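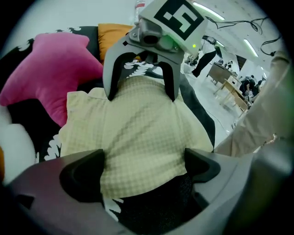

Slide 1: Why I want to talk about cushions for half an hour

Leave this one up while people find seats. Say hi, say thanks to Cledlow for the room and the coffee. April 26, 2025, the spring home day, and I'm on right before lunch, so keep moving!

Opening line: "How many cushions do you have to move before you can sit down at your house?" Wait for the laugh. If there's no laugh, go straight to my own couch, where for a long time the answer was all of them.

Then point at the slide. I love a heap like this. Pale yellow with that tiny check, a hot pink star, a mustard-orange one hiding in the back, a big black one with white trim. On paper that's a terrible list. Piled together it's cheerful and I'd happily fall into it. Ask who would keep the star. (I would keep the star.)

Slide 2: The shop years

Quick background, don't let this run long. I spent years at Fairweather doing soft furnishings, mostly cushions and throws, and one winter we cleared 4,000 covers out of the back room. Plain beige went last. I still think about that. People would come in asking for something neutral and walk out with something shaped like a lemon.

Tell the story of the window display here if we're running ahead. Skip it if we're not.

Slide 3: Let one thing be loud

Go back to the star for a minute. A bright odd shape does a lot of work, so I let it have the spot it wants, tipped over a dark cushion, points going every which way. Black behind pink is hard to beat. The yellow is soft enough that it doesn't pick a fight with either of them, and a fine check reads as almost plain from across a room.

What I tell people at home: pick your loud one first, set it down, then add the quiet ones. If you start with the quiet ones you end up with a very polite couch and a star in the closet.

Somebody always asks if mustard and pale yellow clash. They don't bother me. They're cousins. Put something dark near them and they settle down.

Slide 4: Patterns, and the squint test

Ask everybody to squint at the first slide (go back to it, clicker is slow, press once and wait). Small checks melt away when you squint. White on black stays put, it's the last thing you lose. So a big dark cushion with white trim is going to be your strongest pattern whether you meant it or not.

I use the same trick in a store. Squint, look silly, buy the right one.

Slide 5: Filling

Hold up the sample inserts. Pass them around, and ask for them back this time, please, I lost a good feather one at the last talk.

My rule is to buy the insert a size bigger than the cover, which for a regular square means 2 inches more each way. The corners fill out and it stops looking tired. Stars are the exception. Nobody makes a star insert in the size you want, so you stuff them by hand, starting with the points. I use the end of a wooden spoon. Little tufts, push them right down, then do the middle last. A medium star can swallow up to 400 grams of loose fill, and you will be picking fluff off your sweater until May.

The Letex fill is what I've got on the table. It's springy and comes back well after a wash. Purkasico is softer and nicer to lean on but it goes lumpy on me. Try both with your hands before you believe me.

Slide 6: Washing

Covers off, zippers closed, inside out. Bright pinks and reds go alone the first time, no exceptions, I have a formerly white pillowcase at home as evidence. Anything with white trim on black goes in cold. Check the label if it still has one (mine never do).

If the cover doesn't come off, spot clean it. Damp cloth, a drop of dish soap, dab from the outside of the mark in toward the middle. Then stand it somewhere airy and leave it alone. Squeeze it the next day, and if the middle feels cool it needs longer.

Don't forget to mention drying stars flat! Hang one by a point and that point gets long and sad.

Slide 7: The heap problem

Where do they all go when people come over? I've tried the fancy basket, the bench with the lid, the shelf in the hall. What stuck was a corner. Biggest and darkest on the bottom, rounder ones at the sides to stop things rolling, odd shapes on top. It looks like you planned a reading nook. Kids are in it within a minute.

I do a swap at the start of each season. A few come out, a few go in a cotton sack under the bed. Never plastic for long storage, they come out smelling like a raincoat.

Slide 8: Questions

The ones I usually get:

Can you fix a flat one? Usually. Open a seam, pull the fill apart with your fingers, add a handful, sew it back up.

How many is too many? See opening line.

Where's the star pattern? On the handout, back page. Check the printer actually did both sides before I promise this.

Get inserts back. Leave a card by the coffee. Lunch is across the hall.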